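# ¿Cómo aprende un robot antes de tocar nada de verdad?

En el club de robótica Vimham, los robots empiezan a trabajar dentro del ordenador. El grupo tiene 12 alumnos y se reúne a las 5 de la tarde. El proyecto de este curso se llama Skandier y consiste en enseñar a un brazo robótico a coger objetos con cuidado.

Para eso usan un simulador. Un simulador es un programa que imita el mundo: tiene suelos, paredes, luz y también peso. Si el brazo choca dentro del programa, no se rompe nada. Se vuelve al principio y se prueba otra vez.

La mano del robot se llama pinza. No tiene cinco dedos como la tuya, tiene dos. Los dedos se separan para abrirse y se juntan para agarrar.

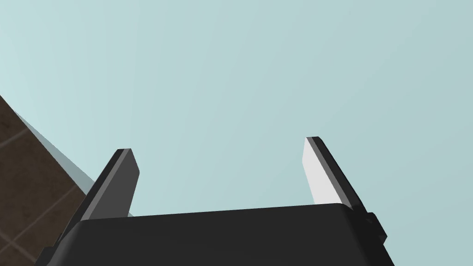 Cuando la pinza se cierra, hay que decidir cuánta fuerza hace. Si aprieta poco, el objeto resbala. Si aprieta mucho, lo puede aplastar. Prueba a coger una uva y luego una piedra: tu mano cambia la fuerza sin que lo pienses. El robot necesita que alguien se lo escriba en el programa, o practicar muchas veces hasta encontrar la fuerza buena.

Los alumnos de Vimham eligieron practicar. Su robot simulado hizo 652 intentos durante el mes de julio. Yaroslav Kravets, el profesor del club, les pidió que apuntaran los fallos en un cuaderno - también los más tontos.

Otra cosa que hay que enseñarle es dónde está. Para saberlo, el robot puede usar una cámara colocada cerca de la pinza. La cámara se mueve con el brazo, así que lo que ve cambia todo el rato. Una superficie lisa le da pocas pistas. Una pared con baldosas le da más, porque tiene líneas que se pueden seguir. 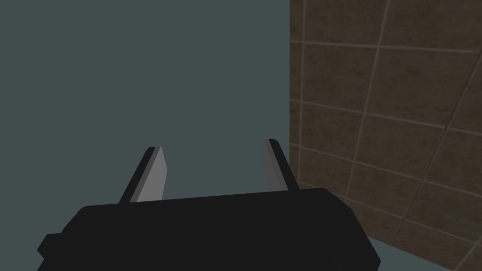
*La pinza abierta del simulador, con una superficie lisa detrás y baldosas marrones a la derecha.*

## Palabras para recordar

**Simulador:** programa que imita el mundo real.

**Pinza:** la mano del robot.

**Intento:** cada vez que el robot prueba una tarea, le salga bien o mal.

## Para hacer en casa

Coge un lápiz usando solo dos dedos y pásalo de un vaso a otro. Después hazlo con un ojo cerrado - cuesta más calcular la distancia. Apunta cuántas veces se te cae.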